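Kivberg Amnesty

The Kivberg Amnesty was a group release of prisoners from Kivberg Prison, in the province of Ivden, ordered by Governor Leobardo Manríquez in July. It covered 54 people out of a prison population of 481 and was the largest use of the governor's clemency power since the provincial charter took effect.

Background

Kivberg Prison was built to replace the old jail at Rernico and was designed to hold 800 people. One wing was closed for structural repairs, which left the rest of the building crowded even though the total count stayed well under the original limit. A report by the provincial inspector, Albane Bailly, found that many prisoners were past the date on which they could first ask for parole but had never been given a hearing. Bailly recommended a review of all sentences for nonviolent offenses.

Under the charter, the governor may shorten a sentence or grant a full pardon after receiving written advice from the Clemency Board. The board's advice is not binding, but the governor must publish a reason when he departs from it.

Selection

The board, chaired by retired judge Estrella Espinoza, looked at three groups: prisoners over the age of 60, prisoners with a serious illness, and those who had served at least two-thirds of a sentence for theft, fraud or a drug offense. Anyone convicted of murder or sexual assault was left out, as were prisoners with a disciplinary finding in the previous year.

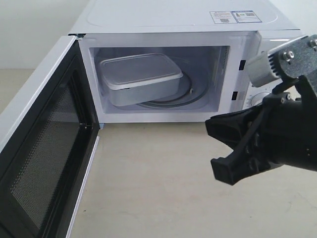

Most of those chosen had their sentences reduced to time served. Seven received full pardons, which restored the right to vote and to hold certain licenses. The others remained under supervision for one year and had to report monthly to the probation office in Beltrán. Each person released was given a travel voucher and a grant of 1,000 crowns, paid from the prison labor fund.

Reaction

Raffaele Longo, leader of the opposition in the provincial assembly, said that victims had not been told in advance and called for the list of names to be withdrawn. The board replied that notice had been sent in every case where an address was on file. Defense lawyer Rigoberto Figueroa supported the releases but argued that the disciplinary rule was too strict – a single late return from a work shift was enough to rule a prisoner out.

The assembly later passed an amendment requiring notice to victims at least 30 days before any group release. A separate proposal to limit the governor to one such order per term was defeated.

See also

Clemency Board of Ivden
Kivberg Prison
Parole in Ivden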